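In Praise of the Nearly Empty Bin
Posted 8/28/23 in Opinion

I want to make a case for the bin. I mean the plain, deep, open kind with no lid, no dividers and no little window for a label. Organizing people look down on it. They will sell you (or at least recommend to you) a drawer with 20 compartments, and they will tell you that a thing without its own slot is a thing already lost. I believed that for years, and I had the drawers to prove it. I now think they are wrong, and I'm so happy about it that I have to write it down somewhere!

My conversion came at Dredlow, the repair and swap shop near the old rail yard in Bekell. They keep the odds and ends in big metal bins, the things that don't belong to any shelf. Toy parts, caps, pouches, trays that have lost whatever they were a tray for. I went in for a hinge in January and stayed for an hour and a half with my arms in a bin, and I came home without the hinge and with a completely different idea of how my hall closet ought to work.

What I love first is the metal itself. A bin that gets used shows it, and the wear tells you where hands and objects go. Plastic tubs just crack and get thrown out. A steel one gets scuffed and keeps going, and after enough years the floor has a kind of grain to it, all those fine curved scratches running over each other until the middle shines. I have seen tabletops that people paid a lot for that were not half as nice to look at.

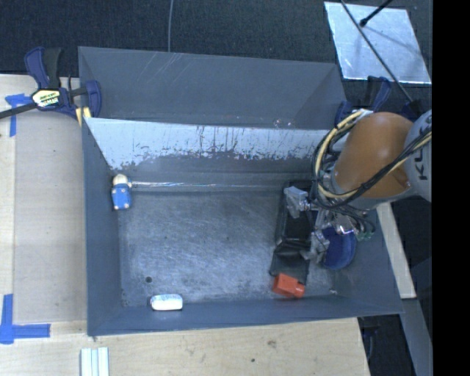 Photo: Dredlow workroom, Bekell

Look at how much floor is left over. A blue and cream toy-like thing has the back left corner to itself, and over on the right a black tray, something black and crumpled and a bright orange-red block are bunched together, and between them is all that lovely scratched metal. I find that restful. I also find it practical, which is the part the compartment crowd won't grant me. With a handful of things on a bare floor, your eye goes to every one of them. The orange block might as well be shouting. In a drawer with slots it would be snug and correct and you would have to remember that it was there.

Now, the usual objection is that a bin turns into a junk heap. Yes, if you fill it! A full bin is a terrible thing and I won't defend one. I once emptied a plastic tub from my own garage and counted 694 pieces, most of them fasteners, and I had been calling that tub "storage" with a straight face. The fault was mine for treating the rim as the goal. My rule these days is that I should be able to see the bottom from where I'm standing, and when I can't, something goes to the swap shelf that same afternoon.

The other objection is that bins are ugly. I've heard this mostly from people who own the Nuchit boxes, the stackable cream ones (I own 7 of them, so I'm allowed to grumble). They are pretty on the shelf, I admit it. But I can't see into any of them, and twice this summer I bought string when I already had string. An open bin with a worn blue-gray band along the back wall and a few chips out of it does not pretend to be furniture, and I've come around to thinking it's handsome anyway. The colors of small things look wonderful against dark metal. Try it with a child's blocks some time.

There is also the plain fun of reaching in. Sorting trays ask you to be careful. A bin with sloping sides lets you push everything to one end with your forearm, pick out what you want, and leave the rest where it ends up. Kids understand this at once. At our Clundelo cleanup day we set out three bins and one of those tiered craft carts, and the cart stayed as neat as it had been at breakfast while the bins had a crowd around them until we packed up.

So I have given away the drawers. The closet has two steel bins in it now, both secondhand, one for toys and one for everything I can't name. The second one has a dent in the front wall and a strip of old paint I keep meaning to sand off and probably won't. I did go back for the hinge, by the way, and they had the right size.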